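The Long Drive and the Snack Bag
By a staff writer, Food and Travel

My family has been making the same summer drive for 21 years, from our house in Martens up over the hills to the lake at Driltcombe, and if you asked any of us what we remember best, I'm afraid the lake would come in second. What we remember is the food in the car. I don't mean the sensible lunch my mother packed in the cooler, either. I mean the other bag, the one that rode up front between the seats and was supposed to last until the state line.
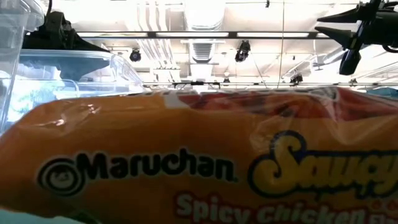
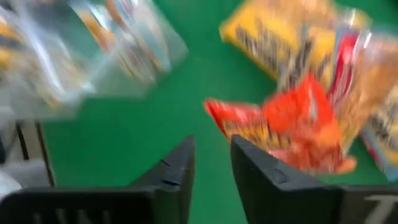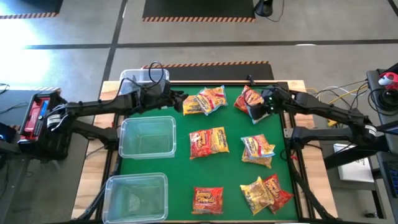

Packaged snacks and instant noodles: bright wrappers on a green surface, center and bottom; Maruchan's Saucy line in orange, top.

There's an art to a road trip snack, and it took us a good many years to learn it. Chocolate was the first thing to go. We lost a whole bag of it one July outside Vornis, when the air conditioning quit and the stuff worked its way into the seat belt buckle, which never clicked quite right again until we sold the car. After that came a powdered doughnut period, about which the less said the better, especially if you were wearing navy blue shorts.

What we settled on, in the end, was salt. Pretzels, corn chips, those little peanut butter crackers that come six to a sleeve and always leave one person with an odd number. Salt makes you thirsty, of course, and thirst makes you stop, and my father used to grumble about that as though every rest area in the county had been put there to spite him. But I've come around to thinking the stops were the best of it. You'd climb out all creased and sticky, walk the dog as far as the picnic tables, and stand there looking at a big painted map of where you already were.

Our favorite was the general store at Losent, which sits at 2519 feet and has the elevation painted right on the door. It had 3 aisles when I was small and it has the same ones now. The floor slopes toward the back, so if you dropped a gumball by the register you had to go and find it down among the fishing line. We were each allowed to pick 2 things, and oh, the bargaining that went on! My brother would trade away half his picks before we'd even parked. My sister chose the same sour candy every single summer and then complained, every single summer, that it hurt her tongue.

I took my own kids last August. I'd packed sliced apples and a good cheese — I really had meant well — and by midmorning they'd both been sat on. So we pulled in at Losent, and I gave them the old rule, and they stood in front of the chips for a very long time, whispering to each other like people buying a house.

They came out with one bag of something so hot it made the little one cry, and a paper sack of saltwater taffy that pulled out a loose tooth just past the bridge. We kept the tooth in the ashtray, wrapped in a taffy paper, all the way to the lake.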